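Visit to the Turnero lab, 12 January 2021

Five of us from the evening robotics course went out to Turnero to see how they gather examples for their learning system. Hooman Sharifi met us at the door and took us straight to the second floor, where the kitchen station is.

The group wants one arm to learn household tasks from people. A person guides the arm through a task, the computer stores the camera images together with the arm's movements, and each run is saved as one example. When we visited they had 1,021 examples from the kitchen station. Of those, 344 involve the pot.
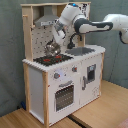

Kumudini Roy runs the daily sessions. She told us an operator works for forty minutes and then swaps out, as tired people get sloppy and the examples get worse. Each run begins with a short written instruction, such as "move the pot to the back burner." Failed runs are kept too, but they go in a separate folder and are marked by hand.

Vy Thái asked why they use a toy kitchen. Kumudini said it is cheap, it fits within the arm's reach, and it can be replaced in a day if something breaks. They also turn it a little between sessions so that the system does not learn a single fixed position.

After that we each had a try with the hand controller. It is harder than it looks. I went too low twice and had to stop. Nima Ranjbar did best in our group, and one of his runs was good enough to be saved.
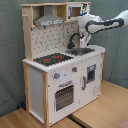 The arm over the sink at the kitchen station.

The last half hour was spent on labeling. Two people look at every run and have to agree on whether it counts. There were 385 runs still waiting, and Hooman said that this part takes more time than the recording.

Coffee was in the room next door. The group plans to add a second station in March, and we have asked to come back then. Anyone who wants to join should write to Sepehr Rashti, who keeps the list.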